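March 19, 2024

Reading group notebook, pastoral letters project

Picked up where the last entry stopped, at the end of 1 Timothy 3. Reread the whole chapter before starting, in two translations and then slowly in Greek. Left the commentaries shut until after lunch. I think that is the right order and I'd like us to keep to it for Titus as well.

Main job today was the overseer list in 3:1-7 against the one in Titus 1:5-9. I wrote them out side by side on the big sheet, which is now pinned up to the left of the door. What struck me again is how little either list says about tasks. Teaching comes up in both. Managing a household comes up in 1 Timothy, and in Titus the household turns into a word for the overseer himself, God's steward. Hospitality is in both. Nearly all the rest is about temper, money, drink and reputation. If you handed either list to a church that was hiring, they would still have to write the job description themselves.

Hospitality deserves its own page. The word is philoxenos, and I had been treating it as a soft virtue, having people over. Read next to 3 John and the end of Romans it looks much more practical. Traveling teachers needed a bed and a meal, and somebody had to decide who got one. That puts the overseer at the door of the house, which fits the worry about reputation with outsiders in verse 7. I want to check this against the Didache, chapters 11 to 13, where there are rules about how long a visiting prophet may stay. Didache is probably close enough in time to be useful, but the dating is argued over and I don't want to lean on it.

Table fellowship came up again from the same direction. First Corinthians 11 has the meal going wrong, some hungry and some drunk, and Paul deals with it as a failure of the whole church. He doesn't address a leader at all. Either there was no one in that role in Corinth yet or he didn't think it was that person's problem to fix. I lean toward the first but can't show it. 1 Cor 16:15-16 (the household of Stephanas) is the nearest thing to an answer and should go on the sheet.
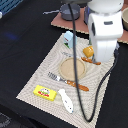 Table with the cream placemat and orange cup, black cloth underneath.

After lunch, the commentaries. The Girkance volume spends 31 pages on chapter 3 and most of them are on "husband of one wife." Fair survey of the options, and the author comes down on marital faithfulness in general. I had the same view going in so I should be careful about how easily I was convinced. The Hajdu introduction is shorter and better on structure. It treats 3:14-16 as the hinge of the letter, with the household instructions before it and the warnings after it, and the hymn fragment sitting in the middle. That helps with a question from September, when we couldn't decide whether verse 16 belonged to the chapter or had been dropped in. Our notes from then are thin. All I have is "hymn??" and an arrow.

Deritz arrived from interlibrary loan, wrong edition. It's the first printing, without the added appendix on presbyteros, which was the only part I wanted. The request form had the right year on it, I checked the carbon. Sent it back and asked again. Until it comes, the elder/overseer question stays open. Current state of it, for whoever reads this next:

Titus 1:5 and 1:7 seem to use the two words for the same people. Acts 20:17 and 20:28 do the same thing. First Timothy keeps them apart, with overseers in chapter 3 and elders in chapter 5, and never says how they relate. 5:17 has elders who rule well and some who labor in preaching and teaching, so at least some elders were doing what the overseer does.

I don't think we should try to settle this in the handout. Put the texts down and let people see the overlap.

About that handout. The Custatden churches want it for their lay leaders' evening, two sides of one sheet. The draft is at 314 words on the first side, which leaves room for the text of Titus 1:5-9 in full. I'd rather give them the passage than more of my paragraphs. Second side is still blank except for the heading. Suggested contents: Acts 20:28, 1 Peter 5:1-4, and 3 questions for the tables. The 1 Peter passage has to be there. It's the plainest shepherd language outside the gospels, and it's the one that says "not domineering."

Printing: 20 copies to start with, on the heavier paper if there's any left in the cabinet.

Small corrections to earlier pages. I wrote that diakonos is always "servant" before the pastorals, which is wrong, Philippians 1:1 puts the word beside overseers and looks like a title there. Crossed out and initialed. Also the reference given for Phoebe should be Romans 16:1, not 16:11.

Still to do:
Didache 11-13, read through and copy out the lines on length of stay.
Stephanas onto the sheet.
Look up proistemi in Romans 12:8 and 1 Thess 5:12, same verb as the household verse, and see whether "lead" or "care for" reads better in each.
Chase the Deritz reissue if it hasn't come by the time we start chapter 4.
Second side of the handout.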